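# Por que a água com sabão faz espuma?

Quando lavas a loiça numa bacia, a água fica coberta de branco. De onde vem essa espuma?

## O que o sabão faz

A água é feita de partes muito pequenas chamadas moléculas. Elas puxam umas pelas outras e formam, à superfície, uma espécie de pele esticada. Sem sabão, uma bolha de ar sobe e rebenta logo.

As moléculas do sabão têm duas pontas. Uma gosta de água e a outra gosta de gordura. Com elas, a pele da água fica mais elástica e consegue segurar o ar.

## Bolha ou espuma?

Uma bolha é ar dentro de uma película muito fina de água e sabão. A espuma são muitas bolhas pequenas encostadas umas às outras.

Cada bolha é transparente, mas a espuma parece branca - a luz bate em tantas películas que se espalha para todos os lados.

## Experimenta

Precisas de uma bacia, água morna e detergente da loiça. Pede a um adulto que te ajude com a água.

1. Enche a bacia até meio.
2. Junta 3 gotas de detergente.
3. Mexe com a mão durante 19 segundos.
4. Para e observa.

Algumas bolhas juntam-se em ilhas. Outras rebentam, porque a água da película escorre para baixo e a parede fica fina demais. Se usares uma bacia escura, vês melhor a espuma.

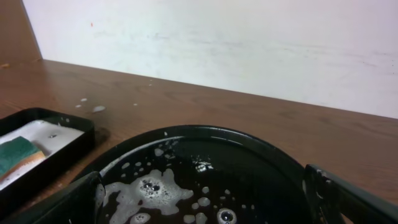
Ilhas de espuma branca e bolhas transparentes numa bacia preta.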